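Denitz Community Table is looking for people to join our September sessions

Posted May 3, 2024

Do you remember who taught you to cook? Was it a grandmother who never measured anything, or a neighbor, or a slightly burnt pot of rice and a lot of stubbornness in your first apartment? We would love to hear about it, and we would love even more to have you come and cook with us!

We are getting ready for our second season of shared recipe sessions here in Flimville, and we are calling for participants of every age and every level of skill. If you can make a dish that means something to you, you have all the experience we need. If you can't cook at all but have a story about somebody who could, please write to us too, as some of our favorite evenings last year began with a person saying, "I have no idea how she made this, but I can tell you what it smelled like."

What the sessions are

Over five evenings in September we will meet at the old Engelbrecht bakery building on the canal side, which has a big kitchen, a long room for eating, and a front step where people tend to stand around talking well after the dishes are done. Each evening has a host who leads the cooking of one or two dishes from home. The rest of us chop, stir, ask questions and generally get underfoot. Then we all sit down and eat together, and while we eat we talk about where the food came from and how it has changed along the way.

Last year Satish Pai led the opening evening with his aunt's lemon rice and a tomato pickle that I have tried to copy at least a dozen times since (it is still not right, Satish, and I am starting to think you left something out). Halldóra Kárason brought rye bread and a fish stew and stayed until closing, teaching two teenagers to shape flatbread. This year Kanako Kikuchi will be hosting an evening of simmered vegetables and rice balls, and she has promised to go slowly.

The recipes and the stories are gathered afterward into a small printed book. Everyone who takes part gets a copy, and one goes to the town library.

Who we are looking for

We have room for 27 participants in all. You don't need to come to every evening, but we do ask that you come to at least two. One evening is just enough time to learn everybody's name, and it's a shame to leave it there.

We are especially hoping to hear from people who have moved to Flimville in the last few years, from older residents who remember what was cooked here when the bakery was still running, and from parents who would like to come with a child of eight or older. Younger children are welcome at the meal itself, just not in the kitchen, where the floor gets slippery and the pans are big.

If you would like to be a host, tell us which dish you have in mind and how long it takes. Please be generous with yourself about the time. Everything takes longer with ten people helping. Hosts receive a fee of $525, and we buy the ingredients on top of that, so send us a shopping list and leave your own purse at home.

What it costs

Taking part is free. You are welcome to bring a drink or a piece of fruit to share, but please don't feel you have to. The building has a ramp at the side door and the bathroom is on the same floor as the kitchen. The nearest bus stop is Stostix Road, a short walk away, and there is a rack for bicycles by the gate.

We cook with nuts, fish, eggs and wheat on various evenings. Do tell us about any allergies when you write, even if you think it hardly matters, and we will talk it over with the host of the evening you want.

How to sign up

Send a letter or an email to Unathi Ngubane at the Denitz Community Table office. A few lines will do nicely. Tell us your name, how best to reach you, which dish or which person you would like to talk about, and whether you want to host or take part. You can write in any language you like and we will find somebody to read it with us.

If writing isn't your thing, Melquiades Arellano is at the office most mornings and is very happy to take down your answers over the phone or over a cup of coffee. He will probably ask you about soup.

We will get back to everyone, whether or not we can offer a place this time. Hosts will be invited for a short chat and a look at the kitchen before the program is settled.
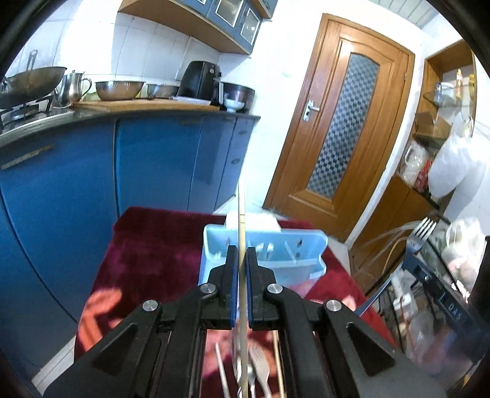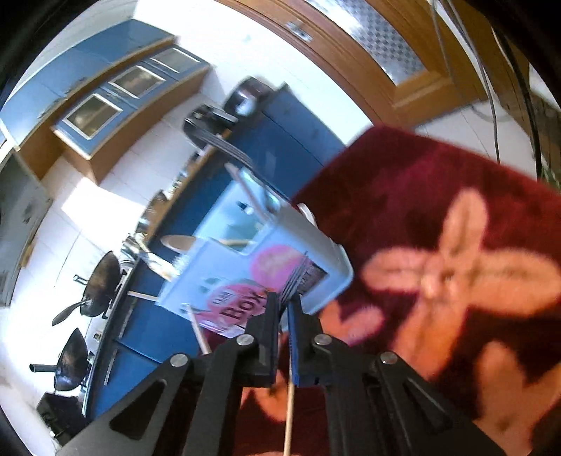

Chopstick on the burgundy cloth side of things first, then wooden sticks and their light blue box.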